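Andetti Street Reading Rooms - Interim Report to the Forside Fund
Reporting period: spring to October
Prepared by Tala Hourani, program manager

1. Where we are

The grant covers evening adult literacy classes at two sites, the Andetti Street rooms and the smaller Akl branch. Both sites are open. Andetti Street has run classes since the first month of the grant. Akl started six weeks later than planned because the lease took longer to sign than the landlord had told us it would.

Enrollment for the period was 178 adults against a target of 160. Of these, 109 were still attending in the final month. We had hoped to keep more. Most of the people who left did so in the first three weeks, and the reason given most often was a change in work shifts. Haziq Wibisono phoned everyone who missed two classes in a row, and some came back into a later group, so they are counted once only.

2. Classes

We run 6 groups a week. Four are at Andetti Street and two are at Akl. Each session is ninety minutes, starting at 6:15 p.m. We tried a 5:30 start at Akl and dropped it after a month. People were coming in halfway through, and the tutor was repeating the first part for them while the others waited.

The beginner groups are full and have a short waiting list. The intermediate groups have space. We think the placement interview was sending too many people down a level, and we have rewritten the reading passage used in it. The old passage was about a bank loan and had several words that even confident readers stumbled on. The new one is a letter from a school.

Tutors asked for more material on forms: rental applications, medical history sheets, the sort of thing learners bring in with them. We put together a folder of blank forms for each room. It has been used more than the printed workbook, and we do not plan to reorder the workbook.

3. Lending shelf

The lending shelf was not in the original proposal. It was added with the Fund's agreement using money left over from the late start at Akl. We bought short novels, cookbooks and driving manuals, mostly secondhand. There were 454 loans in the period. Losses have been low and we do not charge for them. Large-print books go out first and we could use more of them.

We looked at the Drono checkout system for keeping track of loans and decided against it for now. A notebook and pencil at each site is enough at this size. If the shelf grows next year we will look again.

4. Staffing

One tutor left in the summer for a full-time job. Her groups were covered by the other tutors for four weeks - longer than we wanted - and then taken over by a new hire who had been a substitute with us. All tutors have now finished the dyslexia awareness course listed in the work plan.

Haziq's hours went from half time to three days a week. The phone calls described above take up most of the extra time. We would like to keep this arrangement in the second half and have shown it in the revised budget.

5. Premises

Akl needs very little. The entrance light was replaced and the door closer adjusted.

Andetti Street is older and gets harder use. The heating was serviced and the back windows now lock. Repainting is in the budget for the second half. The pale blue-green wall has gray scuffs and smudges, heaviest in a band across the middle and toward the right, and a small white chip near the top. We have two quotes for the work and are waiting on a third.

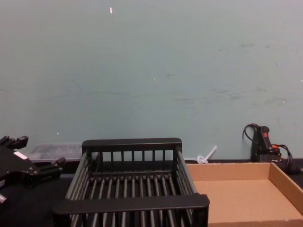

Page last changed: October, 4:40 p.m.

6. Spending

Spending is under budget by around 5 percent. Nearly all of this is the Akl rent we did not pay before the lease began, less what went to the lending shelf. Printing came in low. Travel came in slightly high, as tutors are moving between sites more than we expected. No change to the total grant is requested.

7. Next six months

- Open a second beginner group at Akl if the waiting list holds
- Repeat the reading assessment with all current learners
- Finish the painting at Andetti Street between terms
- Buy more large-print books

The assessment results will be sent with the final report. Questions about the budget lines can go to Tala, and questions about attendance records to Haziq.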